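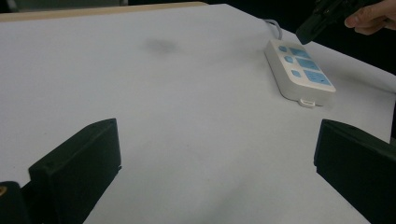 Multiprise dans une tâche à deux pinces tenues à la main : quelle règle ?

Bastian Vogler
Notre guide interne impose, pour tout objet électrique, une fiche signée et 8 essais à vide. Quelqu'un applique ça sérieusement ? J'ai l'impression qu'on coche des cases.

Podden
Oui, on l'applique. Le cordon, surtout : débranché, point final.

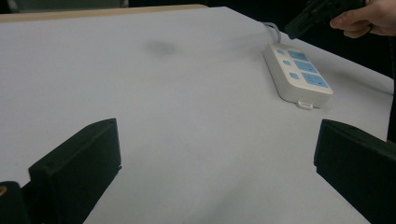 Pour les essais à vide, je doute. Sur presque 400 prises, la fiche ne nous a rien appris - sauf qui avait oublié de signer.

Utuddale
Y a une norme pour ça, cherche.

Brandes
Laquelle ? On cite toujours « la norme » sans numéro. Écris ta règle en une page et fais-la relire par un électricien.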